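造花の茎を一本ずつ挿す作業をロボットに教えるコツ 作業台のメモ

更新 8/2/21

Wurkeseroの作業台で、造花を使った「つかんで挿す」課題を続けています。研究の方法そのものは短い報告に書きましたので、このページには、台のまわりの小さな工夫だけを集めました。家で花を飾る人にも、少しは役に立つかもしれません。私は日本語が母語ではありませんので、読みにくいところがあれば、どうぞお許しください。

何を調べているか

課題は簡単です。造花の茎をつかみ、細い口の花立てに挿し、手を離します。人が操作器で腕を動かして手本を作り、その記録からモデルに学習させます。この手本の集め方を、私たちはFundano方式と呼んでいます。特徴は一つだけで、きれいに成功した手本のほかに、途中でやり直した手本もわざと残すことです。茎が口の縁に当たり、少し戻して、もう一度入れる。そのような記録は捨てません。

手本は全部で700本集めました。そのうち200本が、やり直しを含む手本です。やり直しを抜いて学習させたモデルは、最初のずれに弱く、縁に当たったまま押し続けることが多くありました。やり直しを入れたモデルは、当たると一度引くようになりました。ただし、葉が口に引っかかったときは、どちらのモデルもまだ上手ではありません。

造花の準備

布の花は、袋から出したばかりだと花びらがつぶれています。やかんの湯気に少しだけ当てて、指で外側へ開きます。湯気に長く当てると、糊が弱くなって花びらが外れますから、短く、二回に分けるほうが安全です。当てた後は、立てたまま一晩置いてください。

葉の縁から細い糸が出てきたら、引っ張らないで、小さいはさみで切ります。引っ張ると織り目がゆるみ、次の日にはもっと出ます。私たちの台では、ほつれた糸が指先の部品にからまって、午前の記録を全部やり直したことがありました。それから毎朝、はさみを使う時間を予定に入れています。

茎の曲がりは、ぬるい湯に浸けてから、平らな板の上で転がすと直りやすいです。熱い湯は使いません。色が変わった茎が一本あり、それは練習用にしました。

花の大きさを混ぜる

最初は、同じ大きさのバラだけを使っていました。学習は早く進みましたが、小さいつぼみに替えた途端に、つかむ高さが合わなくなりました。今は、大きく開いた花と、閉じた小さいつぼみの両方を台に出します。家の花瓶でも同じですが、大きい花は頭が重いので、茎を深く入れないと傾きます。手本を作る人は、挿した後に花が落ち着くまで待ってから、手を離してください。待つ時間も記録に入ります。

花立ての口

花立てはCarréという角のある形のものを使っています。丸い口より、角のある口のほうが難しいと思っていました。しかし、茎が角に寄ると止まる位置が決まりやすく、結果は丸い口より安定しました。これは予想していなかったことで、報告でも半ページを使って書きました。

縁が滑りすぎるときは、内側に薄いフェルトを貼ります。貼る高さは、上から3センチ下までで十分です。全部に貼ると、茎が途中で止まって、底まで届きません。両面テープは夏に溶けて茎につきますので、木工用の接着剤を薄く塗ります。

手本を作るときの姿勢

操作器を持つ人は、画面だけを見て動かさないようにします。花と口の間のすき間は、横から直接見たほうがよくわかります。台に近く立ち、少し前にかがんで、茎の先と口を同じ視野に入れます。この姿勢は腰が疲れますから、続けて作る手本は22本までにして、その後は交代します。疲れた人の手本は、離す動作が速くなります。記録を後で並べると、はっきりわかります。

袖は短いほうがよいです。長い袖は葉に触ります。

手首のカメラから見ると、花びらが視野の上のほうを大きく占めて、茎が入る所は下のほうに小さく見えるだけです。葉も茎の下の部分に重なります。ですから、モデルには手首の映像だけを渡さないで、横からの映像も一緒に渡しています。

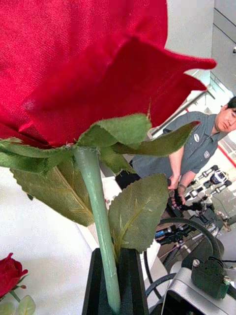

ケーブルの扱い

ケーブルは、腕が一番遠くまで伸びたときの長さに合わせて、余裕を持たせます。余裕が少ないと、最後の数センチで腕が引かれて、茎が斜めになります。余裕が多すぎると、輪になって葉に当たります。結束バンドは強く締めないで、指が一本入るくらいにしてください。面ファスナーの帯のほうが、何度も直せるので便利です。

毎朝、記録を始める前に、腕を端から端まで一度ゆっくり動かします。引っかかる音がしたら、そこで止めて、輪の位置を変えます。

台の上をそろえすぎない

これは家の片付けの逆です。花の位置に印をつけて毎回同じ所に置くと、モデルはその位置しか覚えません。私たちは、6月の記録でこの失敗をしました。印を消して、手本ごとに花の向きを少し変えるようにしたら、新しい位置でも茎をつかめることが増えました。花立ては動かしていません。両方を動かした場合の結果は、まだ足りないので書けません。

台の白い面は、照明が強いと明るく写りすぎて、淡い色の茎の輪郭が弱くなります。照明を一段下げるか、つやのない灰色の布を敷きます。布を敷くときは、しわを伸ばして、四つの角をテープで止めてください。

ほこりの取り方

布の花は、ほこりを早く集めます。化粧用の柔らかい筆で、中心から外へ払います。掃除機は花びらを吸いますので、使うなら口にストッキングをかぶせます。Heltnessの除電スプレーも試しましたが、葉が少しべたついたので、今は使っていません。

片付けのときは、花を下にして吊るします。箱に寝かせると、次の朝にまた湯気から始めることになります。吊るすひもは、がくのすぐ下ではなく、茎の下の端に結びます。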